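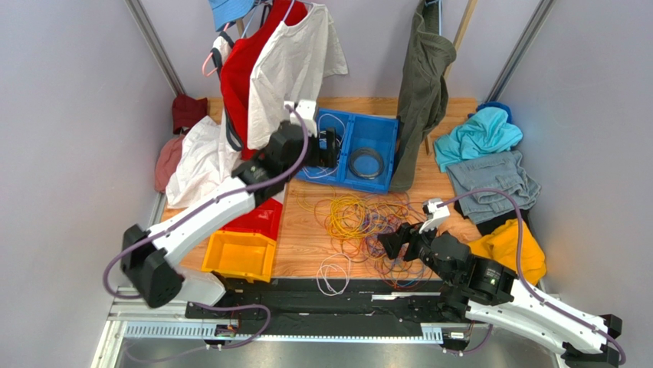 Tendel two-compartment bin in blue, shown with cables to be sorted.

Tendel Divided Bin – Blue
Item no. 1413

An open bin for spare cables, chargers and other small items that end up in one heap. The fixed divider down the center gives you two compartments, so coiled black leads can go on one side and thin white ones on the other. It sits flat on a bench or table and lifts out easily when you need the space.

Single bins in red and yellow-orange are listed separately under item no. 1593.

Details
Color: blue
Compartments: 2
Sold: singly or in packs of 3
Hat, clothing, cables and single bins not included

Care
Wipe with a damp cloth and mild soap. Let it dry before putting cables back.

Tip from Unathi Tshabalala at our Plarnby store: coil each cable before it goes in – loose ends catch on the next one.

Shipping
Orders placed by noon Sunday leave the Plarnby warehouse the next day. Packs of 3 ship in one carton.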